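クリケット普及事業 中間進捗報告

読了時間 4分
シェア 2 コメント 3

報告日：2022年7月29日
提出先：Oveck助成基金 事業担当
提出元：Akixクリケットクラブ 事務局

1. 期間中の概況

前回の報告以降、事業は計画書の第二段階に入った。柱は、Meredithグラウンドのピッチ改修、ジュニア部門の練習会、地域リーグへの参加の二部再編である。改修は予定より遅れている。練習会とリーグは計画どおり進んでいる。

2. ピッチ改修

中央のピッチは春先から表土の入れ替えを行い、転圧まで終えた。梅雨の間は作業日が取れず、芝の張り替えは2週間遅れで始まった。現在は根付きを待っている段階で、公式戦での使用は見合わせている。その間の主催試合は、隣接するVuvico運動場の人工芝ピッチを借りて行った。借用料は予備費から支出し、当初予算の枠内に収まっている。

ボウラーの踏み込み位置の傷みについては、昨年度の報告で指摘を受けた。粘土の配合を変え、試合後の補修手順も書面にした。手順書はグラウンドの用具庫に置き、当番が記入する形にしている。効果の判断は秋の試合を終えてからになる。

3. ジュニア部門

練習会は月ごとに内容を決めて実施した。前半は捕球と送球、後半は打撃の基本を扱った。初心者には柔らかいボールを使い、硬球に移る時期は指導者が個別に判断している。保護者からは、開始時刻を早めてほしいという要望が複数あった。夏休み中は午前の早い時間に移し、休憩の回数も増やした。

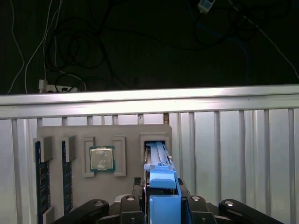
用具の不足は続いている。特に小さいサイズのパッドとヘルメットが足りず、練習を組に分けて使い回している状態である。助成金の用具費からヘルメットを優先して発注した。パッドは納期が長く、届くのは次の期になる見込みである。左打ち用の手袋は会員からの寄付で間に合った。

4. リーグ戦

今季から一軍と二軍の2チームで参加している。一軍は開幕から連敗したが、その後は持ち直し、前半戦を中位で終えた。得点力は昨年より上がった。一方で、終盤のオーバーで失点が増える傾向があり、投手の起用順を見直している。

二軍は経験の浅い選手に出場機会を与えることを目的としている。勝敗は振るわないが、試合が成立しない事態は一度もなかった。前年度は人数不足による棄権があったため、この点は改善と考えている。

審判とスコアラーの確保には引き続き苦労している。スコアラー講習を1回開き、修了者には後半戦から記録席に入ってもらう。審判の資格取得については、受験料の半額を事業費で補助する案を検討中である。実施する場合は、費目の変更を事前に申請する。

5. 広報

試合日程と結果はクラブのサイトに掲載している。案内チラシは500部を印刷し、地域の学校、図書館、スポーツ用品店に配布した。体験会の申込用紙には知った経路を書く欄を設けており、集計は期末の報告に載せる。

6. 予算の執行状況

改修費は工期の遅れに伴い、一部の支払いが次の期にずれる。用具費は計画を上回るペースで使っているが、年間の総額は変わらない見通しである。会場費はVuvico運動場の借用分だけ増えた。その他の費目に大きな変動はない。領収書の写しと費目別の明細は別便で送付する。

7. 課題と今後の予定

最大の課題は、中央ピッチの使用再開の時期である。芝の状態を見て判断するが、暑さが長引けば散水の費用が増える可能性がある。散水設備の配管にも古い箇所があり、業者の点検を依頼した。見積もりが出た時点で改めて連絡する。

後半戦は一軍、二軍とも日程が確定している。ジュニア部門は秋に近隣クラブとの交流試合を予定しており、会場は調整中である。最終の進捗報告は11月に提出する。その際、改修前後のピッチの比較、参加者の継続状況、次年度の申請の有無をあわせて報告する。

コメント 3件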